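Covering a work table with adhesive film
2020-10-14

The table in the back room had a painted top that marked whenever something heavy was dragged over it. Sanding and repainting was one option. I went with self-adhesive film instead, mostly on cost, and am writing down the process while I still remember the numbers.

Material

I compared two films. The Skorard is thicker, has a matte face and a grid printed on the backing paper. The Prisolell is thinner and stretches more, which helps on curved edges and hurts everywhere else. Skorard lists its roll at 3,000 mm long. The top needed one sheet plus a strip at the side, cut to 722 mm and 335 mm wide. Film is sold by the roll, so there was a fair amount left over.

Surface preparation

Old paint holds wax and hand grease. I washed the top with dish soap, rinsed it twice, let it dry overnight and then wiped it with rubbing alcohol. Chips were filled with spackle and sanded flush at 220 grit. Any bump left at this stage will show through the film within a day, more so under a plain color than under a print.

I chose a pale gray-white print with fern fronds and peach-orange roses. A scattered pattern also makes the seam easier to hide. The wallpaper behind the table is much louder, and I had no plans to match it.

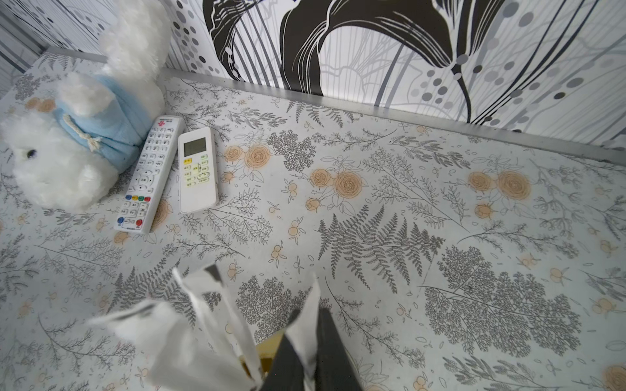 Laying the film

Peel back a hand's width of backing, line up the short edge and press from the center outward with a felt squeegee. Then pull the backing from underneath with one hand and follow with the squeegee in the other. Do not peel the whole sheet first. Small bubbles go down with a pin and a thumb. Large ones mean lifting the film and going again, which the Skorard tolerates two or three times before the adhesive picks up dust.

At the seam I overlapped the pieces, cut through both layers against a steel rule and removed the offcuts. Use a new blade for this cut. My first attempt was with an old one and it tore the upper layer, so that section was redone from the leftover roll.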